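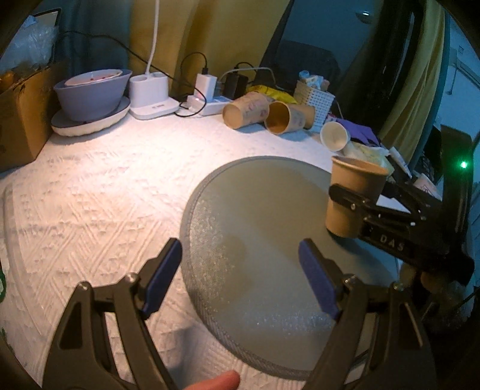
Cup station, near gripper open, other holding a cup. Paper cup held upright over the round mat, three brown cups and a white one on their sides farther back.

Povdale two-hand tabletop kit – acceptance and safety checklist
Site: Dristthorpe, small room
Kit on loan, purchase undecided
Marks used: OK / FIX / NO / NOT SHOWN

1. Paperwork

Printed manual supplied: OK
Comment: Long on pictures of smiling people, short on what to do when a jaw sticks.

Parts list matches the case: FIX
Comment: List calls for 10 spare finger pads. We got 4. Povdale says the rest are on the way. They said that on Monday as well.

Rated closing force stated: NO
Comment: The brochure says "gentle." Gentle is a sales word. I want a number and how it was measured.

2. Table and surroundings

Table steady, does not rock: OK

Surface flat under the work area: FIX
Comment: The quilted cloth has raised ridges and bumps, and the round placemat covers only part of it. Fine for a demo that wants to look like home. If we are going to judge how well the jaws pick things up, I would want the same task repeated on a bare table so we know which misses belong to the cloth.

Glare checked: FIX
Comment: Bright warm patch on the cloth at one side, shiny surface on the mat. Repeat at 4 in the afternoon with the curtains drawn and compare.

Loose items cleared back from the work area: FIX
Comment: Yellow packet, basket of small wrapped items, purple cloth, plastic bag, all on the same table as the cups. Povdale calls this "realistic clutter." Possibly so, but their setup sheet doesn't say how much clutter or where, so two sites can't compare results.

3. Power and cables

Power strip off the work surface: NO
Comment: It sits on the table with a charger plugged in and an adapter beside it, and a long black cable loops down beside it. I won't sign off on cups and a live strip sharing a table. Dry cups only until it is moved.

Cables clear of the reach of both grippers: NOT SHOWN
Comment: Needs a full sweep with each hand. The quick start leaves this step out.

4. Grippers

Pivot screws present and tight: FIX
Comment: Present on the joints I looked at. Tightness is another matter – two backed out a little on the first day and I had to snug them up. No thread lock in the kit.

Finger pads seated, no lifting at the corners: OK
Comment: Checked by hand. Check again after every session until we know how they wear.

Fingers kept clear of the jaws: FIX
Comment: A fingertip is showing between the open jaws on the near gripper. The linkage bars have open slots, which makes them easy to get pinched in. Clonano sells a snap-on guard for this. Povdale should include one.

Holds a paper cup without crushing it: NOT SHOWN
Comment: Holding one cup is a start. I asked for the crush results behind the claim of 1,739 clean grasps and was sent the brochure again.

5. Software and support

Yao logging app starts without errors: OK
Comment: Up to 305 grasps in a session before it slowed down. Restarting cured it.

Session can be stopped with one action: NO
Comment: Two menus deep. Needs a real button.

Help line answers: FIX
Comment: Answers quickly, then reads me the manual.

Result: not accepted. Strip moved, guard fitted, closing force in writing, stop button sorted out – then I'll run the list again from item 1. No payment before that.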